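# Equipment Plan and Budget Report: Kitchen Bench, Second Phase

This report covers what our team needs to buy before the second phase of the Bendau kitchen bench project, what we can put off, and how we got to the total. The task set stays the same: handle the lid of an electric cooker, and move play food between the pot and a plate.

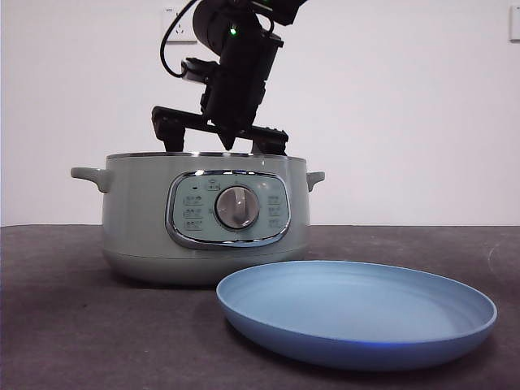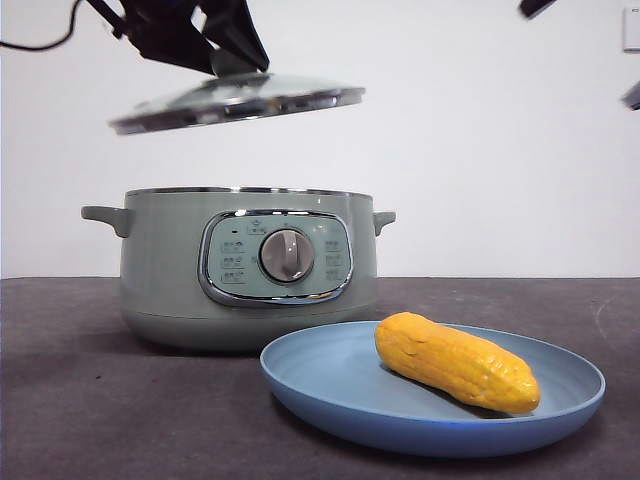 Both at the bench, with the green cooker and the blue plate.

## 1. What the money is for

The course gives each team a fixed allowance, and anything over it has to go through the department as a separate request. Our plan comes to $981 before tax. We left the arm out of the plan completely. It belongs to the lab and stays with the lab when the course ends.

The first phase was run with items we already had or could borrow. That was enough to write the motion code, but it left us with one of everything. When a part was missing or damaged, work stopped until somebody could get to a store.

## 2. Items

| Item | Quantity | Cost |
|---|---|---|
| Spare gripper fingers | 6 | $210 |
| Finger pads, assorted | 20 | $60 |
| Second electric cooker with glass lid | 1 | $85 |
| Spare glass lids | 2 | $36 |
| Plates and play food | 1 set | $40 |
| Cable guides and clamps | 1 set | $50 |
| Bench camera and mount | 1 | $300 |
| Reserve | - | $200 |
| **Total** | | **$981** |

**Fingers and pads.** We got prices from two suppliers, Soltero and Albers. Soltero was cheaper per finger but only sells them in matched pairs, so we priced three pairs. Albers sells singles and ships faster. We chose Soltero and accepted the longer wait. The pads come in different thicknesses, and we want to try the thin ones on the lid first.

**Cooker.** The second cooker should be the same model as the first. Pot height, rim width and handle position are all written into our setup file, and a different model would mean measuring again. If that model is out of stock we would rather wait than substitute. We don't need the heating function for any of the tasks, so a returned or open-box unit is fine.

**Lids.** Glass lids are the item we are most likely to break. We looked at metal ones, which cost less, but clear glass is one of the things the project is meant to deal with.

**Cable guides.** These are low cost and were on the list from the start. The mounts have to fit the upper section of the arm, and we still need to check the hole spacing.

**Camera.** This is the largest single line. Jeter had the model we wanted at a student price, mount included. We asked the lab about a loan first, but their cameras are booked through December.

## 3. What we left out

- A new table surface. The dark one has scuffs, but it works.
- A force sensor for the wrist. One sensor would use up more than the full allowance.
- A storage cabinet. We can share the shelf by the door with the other bench team.

## 4. Order of purchase

The fingers have the longest lead time, so they go first, together with the pads. The cooker and lids go in the second order. The camera can wait until the mount position is settled, which needs one more session with a tape measure and a cardboard stand-in.

The reserve is held until the end. Shipping on the Soltero order is not quoted yet and will come out of it, along with any replacement lids past the first two.

## 5. Open points

1. Get a written quote from Soltero with shipping.
2. Confirm that the Jeter price is still good after the end of the month.
3. Ask the department whether open-box items can be reimbursed - the form only mentions new goods.
4. Decide who keeps the receipts.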